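Where the Time Goes: A Study of Waiting in the Fanodstead Public Library

Final report, Methods in Social Research

Background

Our group set out to learn how long people wait for a library book and what they do about it. We chose Fanodstead because it has two branches, Enton and Dunleavy, and because the bus goes there. The proposal promised a survey of 2,000 cardholders. We received 223 completed forms, four of which were about parking.

Method

The library gave us a list of 1,582 holds placed through its catalog system, Voven, with all names removed. For each hold we had the day it was placed, the day it was filled and the pickup branch. Voven exports dates in two formats, apparently according to mood, and cleaning them took most of May. The survey asked people to guess how long their last hold took and to rate their patience from one to five. Most rated it four. Their written comments suggest a two.

Findings

People guessed long. The gap was widest for new novels, where a wait of days was often remembered as a month. Holds picked up at Dunleavy did take longer than those at Enton, mainly because the van between branches runs in one direction in the morning and comes back when it can.

Cookbooks moved fastest. Tax guides moved slowly until April, and after that they didn't move at all.

A surprising share of respondents said they had bought the book while waiting and then collected the library copy anyway — "on principle," as one form put it.

Pictures

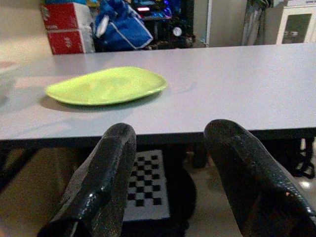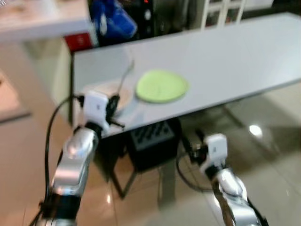
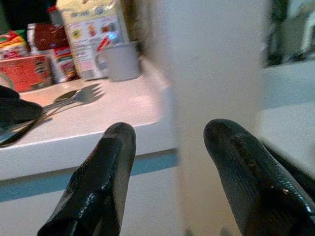
Limits

The survey forms were left at the pickup desks, so we mostly heard from people whose books had arrived. Anyone who gave up is missing, and they may have had the most to say. We also failed to ask about e-books, an oversight pointed out in the margins of several forms, once in capital letters.

If we did this again, we would ask for the van schedule first. It explained more than our regression did, and it fit on one sheet of paper.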